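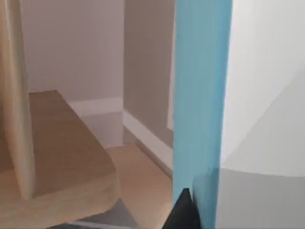 Virgilio wants to know why the wrist view is mounted so close in that half of every picture is finger. Fair. I moved the mount back in the sim file in January, then moved it forward again to see the tips, and never wrote down either number. Writing one down now: 12 mm forward of the flange. Leave it there, please, including me.

Morning went to joint limits. The shared config for the Manex workcell still had the old elbow range, so the planner kept finding clever routes through the furniture. Fixed, and saved under a name that isn't "final."

Book task next. Hardcover flat on the white table, approach from straight overhead. Flat books are a rotten first object and I picked it myself, so no complaints in this notebook.

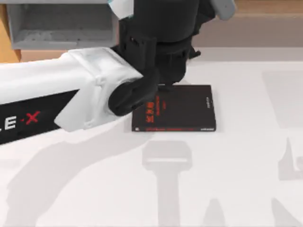 Usman Usmani's note on the shared sheet says to drop the straight-down approach and go for the spine side, fingers low, with the table friction turned up a bit. I had been lowering the friction, which tells you how my week is going. Will try his way with 300 runs overnight and the same seed as before, so we can compare like with like.

Contact settings: solver steps up to 600. Slower, but the fingertips have stopped humming against things like a fridge. The machine under the bench has taken over the humming.

Also dug out the home pose, which lives in three files and agrees in two of them.
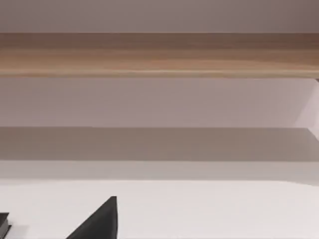 Analyn asked whether the shelf has a collision shape yet or is still just for looks. Good question – I went to check and got distracted by lunch. To do before the overnight batch, along with:

elbow limits on the second arm
fingertip pads, real thickness off the calipers
log the wrist view at half rate, the disk is nearly full

Rodel has the calipers.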